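Drosum Opens Reservation System for Grondevow Community Dining Hall

GRONDEVOW, January – Drosum, the operator of the Grondevow community dining hall, has replaced its walk-in seating arrangement with timed reservations. The new system applies to all evening meals and to the midday meal on Saturday. Weekday lunches stay on a walk-in basis.

Under the previous arrangement, guests waited in the entrance corridor until a seat came free. The corridor holds 14 people under the building's fire plan, and the line regularly extended into the parking lot. Timed entry moves the same number of guests through the hall in two sittings, the first at 5:30 p.m. and the second at 7:15 p.m.

The dining room seats 64 at each sitting. Reservations may be made by telephone or at the front desk and open 10 days before the meal. Parties larger than a single table are placed at adjoining tables where the booking sheet allows. A reservation is held for 15 minutes past the start of the sitting, after which the seats are released to the standby list.

"The kitchen was cooking to an estimate," said Rakiya Iyamu, operations manager at Drosum. "With a confirmed count by noon, the order to the supplier can be adjusted the same day. We expect less food left over at the end of service, and we will publish the figures after the first full quarter."

Meal prices are unchanged. The menu remains on a four-week cycle, with one meat dish, one fish dish and one vegetable dish each evening. Soup is served with the first course only. The Dağdelen bakery continues to supply bread under its existing contract, delivered before each evening service.

The booking records are kept in Pletatari, a scheduling program already used for the hall's meeting rooms. Staff training was led by Prakash Annamalai and took place outside service hours. Guest telephone numbers are deleted at the end of each month – names are kept only where a guest has asked for a standing reservation. 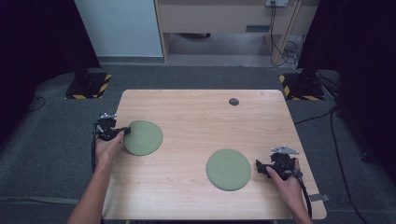
Can a guest with a food allergy request a separate meal when booking?

Allergy requests are taken at the time of reservation and must reach the kitchen by noon on the day of the meal.

Printed copies of the seating rules are available at the front desk. Written comments on the new arrangement may be left there or addressed to Chidubem Ojo, guest services, Drosum.

Media contact: Chiamaka Eze, Drosum press office, Grondevow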